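Open day talk, speaker notes (Sugeng Pattinasarany)
Slot: 30 minutes including questions. Aim to stop talking at 25 and fail.

OPENING
Wait for the coffee line to sit down. Thank Proltska for lending us the building, and Jovholm for the chairs, which are better than last year's.

Say who I am. Say it slowly, people like to write it down and then ask me to spell it anyway.

Ask for a show of hands: who came to see a robot fold a shirt? Let them down gently. In September we had 100 people through the door and the first question was where the shirt was.

WHAT A DEMO IS MADE OF
Main point of the talk. A visitor sees the good ten seconds. We see the rest of the morning, and the rest of the morning is mostly a pair of fingers hanging over a table while somebody decides where to start.

Go to first slide and leave it up longer than is comfortable.

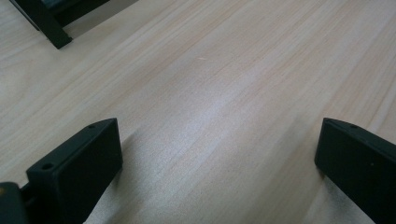

Fingers open over the table, nothing between them yet.

Let them look. Someone will laugh. Good.

Talk about the gap between the fingers. To us it's the whole conversation: how wide to open, what angle to come in at, when to start closing. A toddler settles all of this before breakfast. We have meetings.

Mention the hand-held version and why we like it. You hold the gripper, you do the job yourself, and the camera sees the job from the gripper's point of view. It's the fastest way I know to get a room full of engineers to admit they've never watched their own hands.

Murow story here if the room is friendly. (Short form: on a visit to Murow I was handed the tool, told to pick up a spoon, and missed it 3 times in front of their whole front office. Their receptionist got it first try. Do NOT do the voice.)

TABLES
People expect me to talk about motors. Talk about tables instead.

Pale wood looks friendly and photographs like a lake. You get a big soft shine across the middle, and it moves when you move. To a person that's a nice table. To a camera looking for an edge it can be a distraction, and clear glass is the other classic headache, as you're asking the software to find something whose main selling point is that you can see through it. 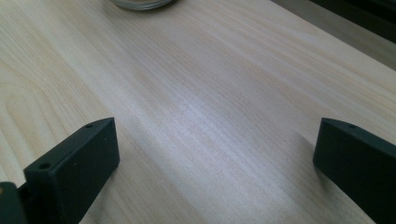

So when Sutanto asked me last spring why we don't simply tell the robot where everything is, I said we could, and then we'd have built a very expensive shelf. They were nice about it – they even paid for lunch.

Pause for water. Check the clock by the exit, the one on the lectern is wrong.

TRYING IT YOURSELVES
Sessions start at 11 in the side room. One person on the tool at a time, everyone else behind the tape.

Tips to give out loud:
Go slower than you think. Then slower.
Open the fingers before you get there.
If you drop it, pick it up with the gripper. Using your other hand is how we spot the managers.

QUESTIONS I WILL GET
Will it take my job? Depends how much of your job is approaching a table.
When can I buy one? Send them to Proltska's desk, they have leaflets.
Does it do dishes? Look at the floor for a moment, then take the next question.

If there's time left, run the spoon clip again without sound.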